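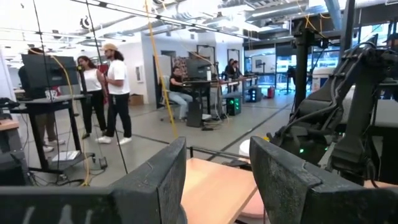

About Tandley

Tandley designs and sells plates and small table shelves. We have been in Temgate for six years, in a ground-floor unit of 1,774 square feet with open ductwork overhead and a gray floor. Design, checking and office work all happen in the same room.

The company was started by Hiu-tung Tsang and Takumi Yoshida. Hiu-tung had worked in restaurant supply and wanted a plate that a small kitchen could keep out on the table between meals. Takumi had been building furniture and was mostly interested in what the plates would sit on. Their first order was for a lunch counter on the other side of Temgate, which still uses us.

What we make

We keep the range small. There are two lines.

Kokura is our plate line. It comes in one diameter and a handful of colors, and the colors are meant to be mixed. A customer who bought teal in our first year can add cream now and stack the two without a gap. Teal is the color we sell most of. The rim has been redrawn four times, most recently in March, when we made it a little rounder so it is easier to pick up from a flat surface.

Joo is the shelf. It is a light wooden board on thin black legs, low enough to stand in the middle of a table, with open space underneath. People use it for plates waiting to be served, or for bread, or to get the salt and the napkins out of the way. The board lifts off for cleaning.
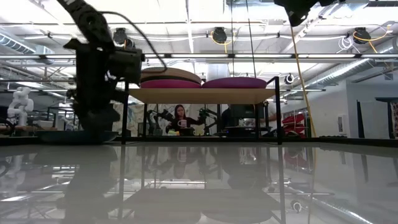

The height of the legs took longer to settle than anything else on it. If the shelf is too low, you can't slide a plate under the board without knocking it. If it is too high, people sitting across from each other have to lean to talk. Takumi built some 73 test versions before we picked one, and a few of the rejects are still in use around the office as monitor stands.

How we check things

Every new plate shape is tried on the table before we order a run. We look at how it picks up by the rim, how it sets down, and whether it stays put on a smooth top. A glossy surface is the hardest test for this, so we use one. Then the plates go up on the shelf, singly and stacked, and come down again. It is repetitive work and we do a lot of it. 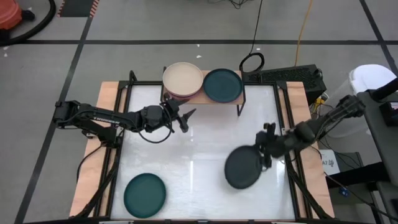
Kokura plates in cream, mauve-pink and teal, with the Joo shelf.

We also check colors next to each other under ordinary ceiling light. Mauve-pink was changed twice because it looked brown beside the cream. If a batch comes in too far from the sample, it goes back to the supplier. Small differences between batches are normal and we don't treat them as faults.

Who buys from us

Most of our customers are cafes, lunch counters and office kitchens. We sell to households too, and there is no minimum order for them. Trade orders start at one case. Replacement plates can be ordered one at a time by anyone, in any current color - chipped plates are a fact of life and nobody should have to buy a full set over one.

Visiting

You are welcome to come and see the plates and shelves before ordering. Please write first so that one of us can set aside the time. Mornings before 11 are best. Hiu-tung handles trade accounts and color samples, and Takumi answers questions about the shelf, including spare legs and boards. Parking is behind the building, and the entrance is the gray door next to the loading bay.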